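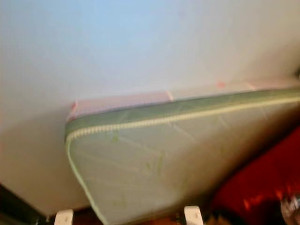
Mattress replacement starts in Getorside apartments

News > Housing > Getorside

Replacement of mattresses in furnished apartments at the Getorside estate began in August and will cover 155 units. The estate operator, Gumede Residential, is supplying 800 items in total, counting mattresses, protectors and fitted sheets. Work is scheduled by stairwell, from the top floor down.

Each household receives a note with a time slot. Crews work in pairs and allow two hours per apartment. Residents are asked to strip the beds before the slot begins and to fold duvets and blankets into one pile per room. Personal bedding stays with the household and is not replaced.

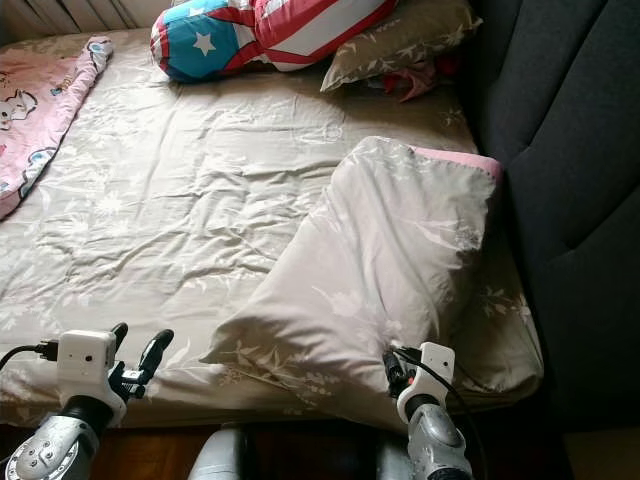
Bed with a fitted sheet in a floral print, a star pillow and a folded duvet.

Sheets supplied under the program have deep corners. Older sheets may still be used, but those with shallow corners tend to ride up on the new mattresses, which are thicker than the previous type. Residents who prefer their own linen can return the supplied set unopened to the estate office.

Old mattresses are stood on edge against a free wall until the crew can carry them down. The space in front of the wardrobe should be left open, particularly where the doors slide, as a leaning mattress can shift at floor level and block the bottom rail.

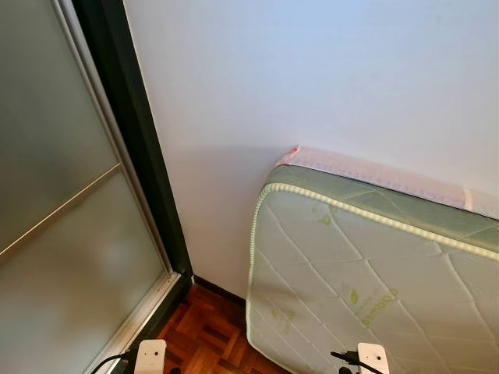 Wrapping and airing

New mattresses are unwrapped in the bedroom. Residents should check the seams and the side border on all four sides before signing the delivery sheet. Marks or loose stitching found at this point are recorded on the sheet, and the item is exchanged. Marks reported later go through the supplier, Triltley, and take longer.

Airing time is four hours with the window open. The mattress should stand or lie uncovered during this period — a fitted sheet slows it down.

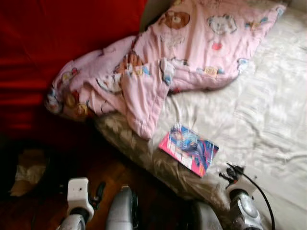

Small belongings left among the bedding account for most of the calls received by the estate office so far. They are hard to spot once several layers are in one heap. A small booklet with a bright pink cover, lying on a rumpled white sheet below a fold of a child's quilt, is easily rolled up with the linen and sent to the wash. Program coordinator Atif Sial asks residents to shake out each layer separately and to put books and toys in a bag before the crew arrives.

Slots can be moved once, by phone or at the office. Households that miss both slots are placed at the end of the list for their stairwell.

Related items
Gusano Street recycling point extends hours
Stairwell lighting work moves to second block
How to book the freight elevator
Triltley opens parts counter for bed frames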